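Forum > Maison et travaux > Cuisine > Plans de travail

Plan de travail noir marbré : vous regrettez ou pas ?

clastico79
Bonjour à tous. On refait la cuisine en septembre et ma femme veut un plan noir veiné de blanc, effet marbre. Le vendeur de chez Petek nous propose deux finitions, mate ou brillante, au même prix. J'ai peur des traces de doigts et du calcaire. Ceux qui vivent avec, vous en pensez quoi ?

mado_b
Noir brillant depuis trois ans. Je ne le referais pas. Dès que le soleil entre, on voit tout, même après un coup de chiffon. Le soir c'est très beau.

Petitjean
Pas d'accord. J'ai du noir mat et je passe une microfibre à peine humide, rien d'autre. Le calcaire se voit autour de l'évier, mais sur mon ancien plan gris aussi. Le veinage cache pas mal les miettes.

clastico79
Merci. Petitjean, ton veinage est plutôt fin ou large ? Sur le catalogue Clilitz on ne voit qu'un carré de quelques centimètres.

Ermira Halilović
Demande à voir une grande surface avant de signer. Sur un petit échantillon on ne se rend pas compte du dessin. Du noir à veines :
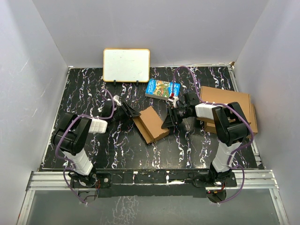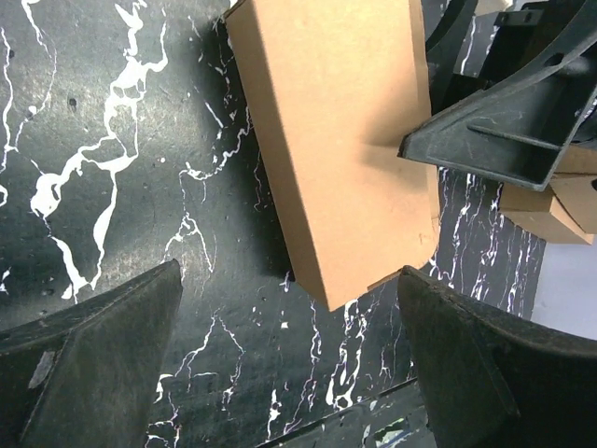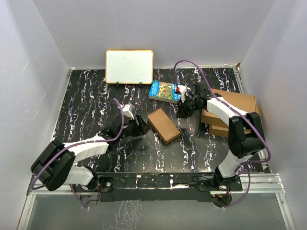 Page 2

clastico79
Ah oui, le dessin est plus présent que je ne pensais. Et il y a du violet dans les veines, ma femme va adorer, moi moins.

mado_b
Avec des murs clairs ça passe. Avec des meubles foncés je trouverais ça lourd.

Petitjean
Chez moi le veinage est plus fin que ça. Et les meubles foncés, ça dépend de l'éclairage. Mets des réglettes sous les meubles hauts et le problème est réglé.

mado_b
Les réglettes, sur du brillant, c'est pire : tu as le reflet en plein dans les yeux quand tu épluches.

clastico79
On part sur du mat, donc. Je retourne chez Petek avec les mesures et je demande une chute plus grande.

Commentaires des lecteurs

Lolo44 : Pour le calcaire, vinaigre blanc dilué sur du stratifié, jamais sur du vrai marbre.

Hostanham : Pensez aux chants. Les miens sont noirs unis et ça jure avec le dessus.

Vivi : Et finalement, la cuisine est posée ?

Contact | © Forum Maison et travaux | Haut de page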